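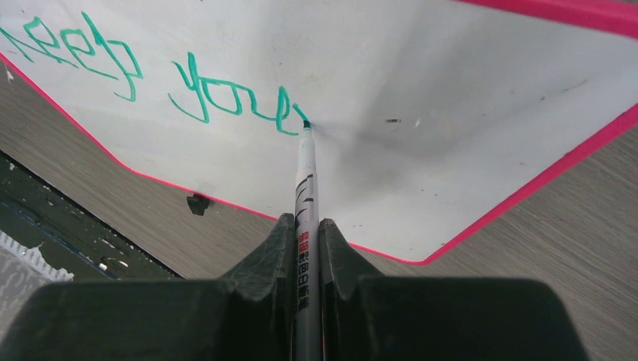

My aunt gave me the whiteboard with the pink border when I moved to Windora, and I swore I'd only use it for groceries (ha!). By August it was all love notes to the upstairs neighbor, in green, in my awful loopy handwriting. I never could get the old smudges off. I'd prop it in the window, run and hide behind the couch, and count to 80. Then one night I peeked at 64, and there was a board in the window upstairs too!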